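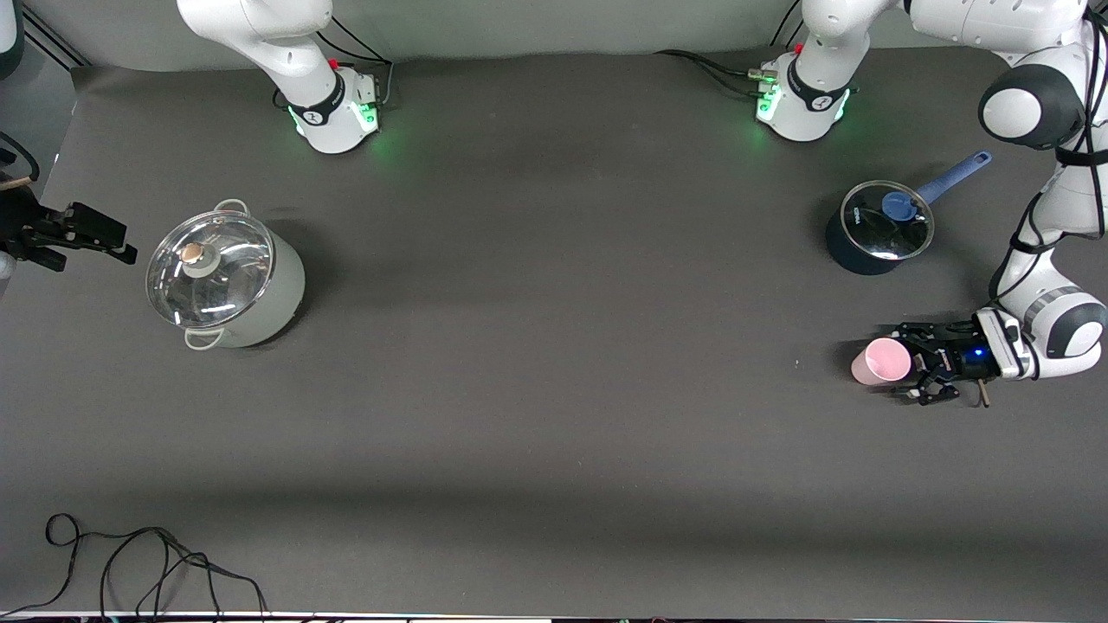
A cooking pot and a dark gray tabletop.

The 28-Minute Dinner
by Jussara Brito

I have made the lemon chicken and rice from Plongate four times now. The recipe says 28 minutes. My best time is just under an hour, and that was on a night when my sister was over and did the onions.

I used to think I was slow. I'm a decent home cook, I've fed a family for years, and I still assumed that somewhere out there were people who could get from a cold stove to dinner in the time it takes to watch a sitcom. I don't believe in those people anymore.

Look at the ingredient list. "One onion, finely diced. Four cloves garlic, minced. Two carrots, peeled and cut into small cubes. Zest and juice of one lemon." All of that has been done before the clock starts. The carrots show up at the recipe's front door already peeled. Then step one says to brown the chicken thighs, three minutes a side, until deep golden. I have never gotten a chicken thigh deep golden in three minutes on any stove I've owned, and I've had gas and electric both. Then the rice goes in, "bring to a boil," and no time is given for that at all. A quart of broth out of the fridge does not boil because you told it to.

The site promises 321 dinners in under half an hour. I'd love to know who timed them. My guess is that the number came first and the recipes were written to fit, the way shoe sizes in a cheap store all seem to run whatever the customer wants to hear.

I know the usual defense. Times are a guide, everybody's kitchen is different, you get faster with practice. Fine. But if times were only off because kitchens vary, they'd be off in both directions. When did you last finish a recipe early? The Leite cookbook my aunt gave me, which is older than I am, says to allow two hours for the beef stew, and it takes two hours. So it can be done.

The other claim I've stopped buying is "one pot." I counted on Tuesday, out of spite. One pot, yes. Also a cutting board for the chicken, a cutting board for the vegetables, two knives, the grater, the measuring cup, a plate for the chicken to "rest" on while the onions cook, and the little bowl I put the zest in. The pot was the easiest thing in the sink.

And then there's the pot they want you to buy. Plongate's recipes all happen to be tested in an Isel, and a link to the Isel sits halfway down every page. It has more than 2,000 reviews and I read a good stretch of them. An awful lot were written the week it arrived. One woman gave it five stars and said she couldn't wait to try it. I don't see what I'm supposed to learn from that. I'd trust one review from someone who scorched beans in it and had to scrub.

Does any of this matter? A little, I think. People plan around these numbers. Someone gets home at six with hungry kids, picks the 28-minute dinner, and at ten to seven is handing out crackers and feeling like a failure. Do that a few times and takeout starts to look like the sensible choice. I spent most of February there myself, on a first-name basis with the noodle place on Lodow Street.

So I've started writing my own times in pencil, starting from when I open the fridge. The lemon chicken says 62. The black bean soup, advertised at 20, says 45. Scrambled eggs on toast says 9, and we've been having that quite a bit.

Last updated: February

Contact | Copyright Jussara Brito | Back to top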